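Cimberg
Two-arm control and planning software from Dralstead

Version 3 out now. Page updated 2025-12-10.

Overview

Cimberg is the software we wished we'd had when we first bolted two arms to one bench. It takes in the cameras, works out where things are, plans for both arms together and sends the joint commands, all from one program with one settings file. If you've ever tried to keep two single-arm planners from fighting over the same patch of table, you'll know why we're so fond of this!

It runs on an ordinary Linux desktop next to the robot. A graphics card helps with the perception side but the planner is happy without one.

What's in the package

Planner. Both arms are planned as one body, cables included. You give each cable a slack length and Cimberg treats it as a soft tube that is allowed to brush the arm but mustn't be trapped in a joint. The control loop runs at 300 Hz and the planner refreshes its path whenever perception moves an object by more than you've allowed.

Perception. Head and wrist views are joined into one map of the table. The head camera gives the wide layout and the wrist cameras take over for the last stretch of the approach, when the arm itself is often in the way. See-through and shiny things are still hard (we all know it), so the map carries a confidence value for every object and you choose how low it may go before an arm is allowed near.

Task editor. Steps are written in plain text, one to a line, and can be tried in the simulator before anything moves. Our favourite part, to be frank. You can stop on a step, nudge a grasp a few millimetres with the arrow keys and carry on.

Recorder. Joint positions, gripper opening, every camera and every planner decision are saved on one clock. Scrub back to any moment and the plan that was live at that moment is drawn over the picture.

At work: upside-down paper cups

Cups are a lovely test for a two-arm planner. They're light, they slide if you touch them a touch too hard, and the sides slope, so a grasp height that suits one cup may be wrong for its neighbour. The step file for this task is on the Akande page, ready to load.

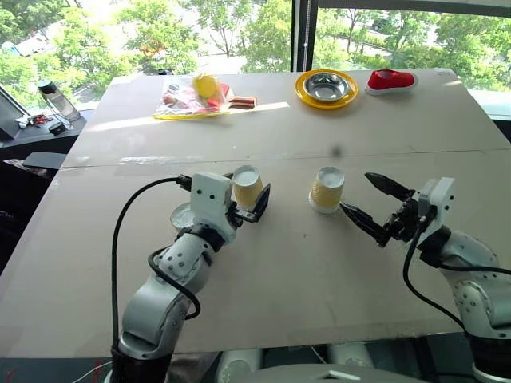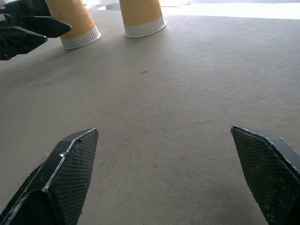 Reading the two views together

The head view is where you set up zones. Draw a shape on the tabletop and give it to the left arm, the right arm or both. In a shared zone the arms take turns by default, and you can switch on "close working" if you want them in there together. Anything outside every zone (a bowl on a plate at the far side, say, or a bag of toys) is kept in the map as an obstacle and never offered as a target.

The wrist view is where grasps get tuned. Cimberg knows the shape of your fingertips from the gripper file, so pointed fingers and flat ones are handled differently. It also masks out the other gripper when that comes into shot, which used to confuse our cup finder no end. Strong sun across the table is dealt with by exposure locking, new in this version and set per camera. Do lock it before you start recording, as a change halfway through makes a run awkward to compare with the others.

Akande, the shared task library

Akande is the collection of step files that goes with Cimberg. There are 147 tasks in it at the moment, from cup handling to cloth folding, and all of them open in the editor so you can see how they were put together. The October batch brought in the first tasks with a hand-over between arms. Please send us yours, scruffy ones too.

Specifications

Arms: one or two, six or seven joints each
Control loop: 300 Hz
Cameras: up to four, any mix of head, wrist and fixed
Shortest distance between arms: set by you, 100 mm as supplied
Step limit per task: 600
Recording: one folder per run, open format
Simulator: included
Step language: plain text, with Python calls allowed

Known limits

Clear plastic is found less reliably than card or metal. Put a zone round it by hand if it's staying on the table.

Cable tubes are worked out from the slack you type in, so measure again if you re-route anything.

Close working isn't available with seven-joint arms yet. It's being tested at our Davarthorpe workshop and should come in a point release.

Licences and help

One licence covers one robot, with either one or two arms, and the simulator can be put on as many desktops as you like. Teaching labs get the full version at the reduced rate. Upgrades from version 2 keep your zones and gripper files, though old recordings need to go through the converter in the Tools menu first.

The manual, the change list and the Akande index can all be reached from the Downloads tab.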